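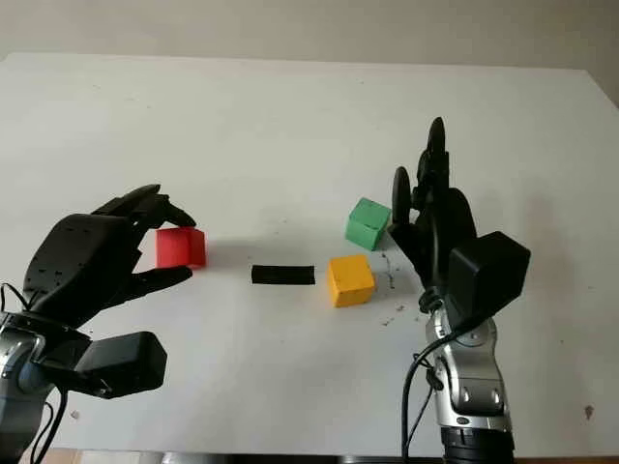

Ovosdale Toy Library Opens Its Doors on Saddler Street This October

OVOSDALE – Hi, everyone! I'm Afia Wumbei, and I get to share the news I've been sitting on since spring: the Ovosdale Toy Library is moving out of my garage and into the old shoe shop on Saddler Street, with real shelves, a real counter and (finally!) heating.

If you haven't borrowed from us before, it works the way a book library does. You join, you pick out a toy or a puzzle, you take it home for up to 30 days and then you bring it back and swap it for something else. Membership is $36 a year per household, and that covers grandparents too.

We've got 1263 items in the catalog right now, from baby rattles to a marble run that takes up most of a living room floor. Gifty Issahaku has been typing up the labels, and she'd like me to mention that every puzzle has been checked for missing pieces. Twice.
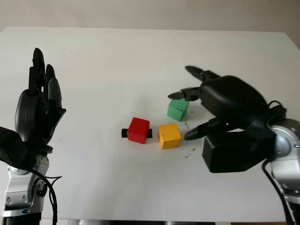 Red, yellow and green blocks on a white tabletop.

People always ask me what gets borrowed most, and it's still the plain old building blocks. My own kids went through a shelf of flashing, beeping things and kept wandering back to the blocks, so I'm not surprised.

"I came in for one train set and went home with four games," says Mawuli Abugri, who joined with his twins last winter. "We still have the train set on hold."

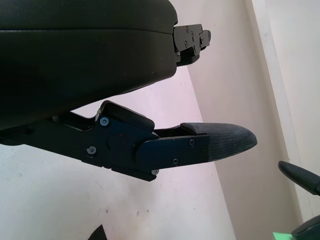
We're also adding a shelf for older kids and grown-ups, with strategy games and model kits, and a repair evening once a month starting at 6 p.m. Severin Lehner from Hultolberg will be running it, so dig out that wobbly pull-along duck and bring it over!

Donations are welcome at the side door any morning we're open. Clean, complete and no stuffed animals, please, we can't wash them properly.

To join or ask a question, stop by the counter and ask for Afia or Gifty.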